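Call for Participants: Household Manipulation Project Course, Fall Term
Godoy Robotics Workshop, Flutik Technical College

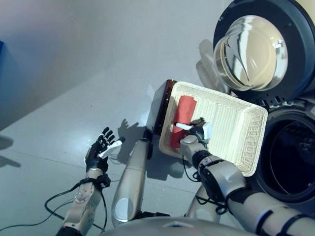

The Godoy Robotics Workshop is accepting applications for the fall section of its project course in household manipulation. The course runs for one term and ends with a team entry in the Braltotance student competition. Places are open to enrolled students of the college at any level and to a limited number of outside participants who meet the entry conditions below. Applications close Jun 7, 2019.

Subject of the course

Participants program and operate a two-armed robot on laundry tasks. The task set for the coming term covers approaching a front-loading washing machine, opening and closing the door, moving a basket into loading position, transferring cloth items between basket and drum, and returning the basket to a marked floor area. Detergent handling and control panel operation are not part of the task set. Folding was covered in an earlier section and will not be repeated.

The main technical problem is two-arm coordination close to a fixed appliance. The door takes up much of the space in which the arms would otherwise move, and the basket changes its balance as cloth is removed. Teams are expected to deal with both. A solution that works only with an empty basket is accepted for the first review and not for the second.

All work is done on the workshop's own software stack, Prornari. Prornari handles joint control, teleoperation, episode recording and playback. Participants write task code on top of it in Python and do not modify the control layer. Changes to the control layer may be proposed in writing and are considered between terms.

Positions

Applicants select one of the following tracks. A second choice may be given.

Teleoperation track. Operators drive the robot through the task set and record episodes for later use in training. The target for the term is 2000 accepted episodes across all teams. An episode is accepted if it is complete, carries the correct label and contains no contact fault. Last term's section finished with 937 accepted episodes under the same rules; the higher target reflects the longer lab hours now available. No programming experience is needed for this track. Steady attention over a full session is needed.

Learning track. Members of this track train and test control policies on the recorded episodes. Applicants must be able to write and debug Python without help and must have completed a course in machine learning or linear algebra. Training jobs run on the college cluster under the workshop's allocation. Personal cloud accounts may not be used for project data.

Hardware track. Members of this track inspect the arms and hands, replace worn fingertips, check cable routing at the wrists and forearms, and keep the maintenance log. They also build fixtures for the test area. Applicants must be able to use hand tools, read a wiring diagram and solder a connector. Machine shop certification is useful and can be obtained during the first part of the term.

Evaluation track. Members of this track write the test procedures, reset the test area between trials, score runs and report results to the other tracks. This track suits applicants with a background in statistics, industrial engineering or quality control. Evaluators do not score runs by their own team.

Number of places

The section is limited to 26 participants. Of these, 2 places are reserved for outside participants. The split between tracks is decided after applications are read. A waiting list is kept until the end of the second week of term, after which open places are not filled.

Entry conditions

Enrolled students must be in good standing and must not be registered for another lab course with overlapping hours. First-year students may apply to the teleoperation, hardware and evaluation tracks.

Outside participants must be at least eighteen years old, must be able to attend in person, and must sign the college's visitor lab agreement. They receive a certificate of completion and no academic credit.

All participants complete the workshop safety session before entering the robot area. The session includes a short written test and a practical check on the emergency stop. Previous certification from another lab does not replace it.

Time commitment

Each participant is assigned to one lab session of three hours and one team meeting of one hour per week. Teleoperation sessions are divided into short blocks with breaks between them, and no operator drives for the full session. Learning track members can do part of their work remotely but must attend the lab session when their policy is being run on the robot.

In the last two weeks before the competition, lab hours are extended into the evening. Participants who cannot attend in the evening should state this in the application. It does not affect selection.

Schedule of work

Weeks one and two: safety session, track training, first supervised runs with the robot unloaded.

Weeks three to five: basket handling. Grasping, lifting, tilting and setting down, with different cloth loads.

Week six: first review. Each team demonstrates basket positioning at the machine.

Weeks seven to ten: door handling and cloth transfer. Recording of full task episodes begins in week seven.

Week eleven: second review. Each team demonstrates the full task with a mixed load.

Weeks twelve and thirteen: competition preparation, extended hours.

Week fourteen: Braltotance competition and return of equipment.

Assessment

For enrolled students the course carries three credits and is graded. Forty percent of the grade comes from track work, thirty percent from the two reviews, and thirty percent from the final report. The competition result is not graded. Track work is assessed from the logs, so incomplete log entries will lower the grade even where the work itself was done.

The final report is written by the team and submitted as one document. It must include the task code, a description of failed approaches, and the full test record. Reports that leave out failed runs are returned for correction.

Competition format

Teams run the same task set on the same robot in turn. Each team receives one setup period and three scored runs. Points are given for each completed stage of the task. Points are deducted for dropped cloth, for contact with the machine body outside the door area, and for any manual intervention. Autonomous and teleoperated entries are scored in separate divisions. A team may enter both divisions if it has enough operators.

The basket and cloth items used in scored runs are supplied by the organizers and are of the same type as those used in training. Colors and load order will differ.

Equipment and costs

The workshop supplies the robot, workstations, teleoperation gear and tools. Participants bring closed shoes and a lab notebook. Long hair must be tied back, and loose sleeves, lanyards and wrist jewelry are not allowed in the robot area.

There is no course fee for enrolled students. Outside participants pay the standard visitor lab fee, which covers insurance. The fee can be waived on written request.

Use of recordings

Sessions in the robot area are recorded by the robot's cameras and by the fixed cameras in the room. Recordings are stored with the project data and are used for training, testing and teaching. Operators' voices are not recorded. Participants who do not wish to appear in room camera footage can be assigned to work positions outside the camera view.

Code written during the course remains the property of its authors. By joining, authors permit the workshop to use and modify it in later sections. Recorded episodes belong to the workshop.

How to apply

Send one PDF file to the workshop office containing the following:

Name, program and year of study, or current occupation for outside participants
First and second choice of track
A statement of no more than one page on relevant experience
Weekly hours when you are not available
For the learning track, a link to or printout of one program you wrote yourself

Letters of recommendation are not required and will not be read. Group applications are not accepted, but applicants may name one person they would like to share a team with.

Learning track applicants will be asked to complete a short programming exercise at a workstation in the lab. Hardware track applicants will be asked to do a soldering sample. There are no interviews for the other two tracks.

Applicants who took part in the open lab held in May should mention it in the statement. Attendance is not a condition of entry.

Results are sent by email to all applicants. Accepted participants confirm their place by returning the signed lab agreement within one week of the notice. Places that are not confirmed go to the waiting list.

Questions about credit transfer should be sent to the registrar. All other questions go to the workshop office, ground floor, Flutik Technical College.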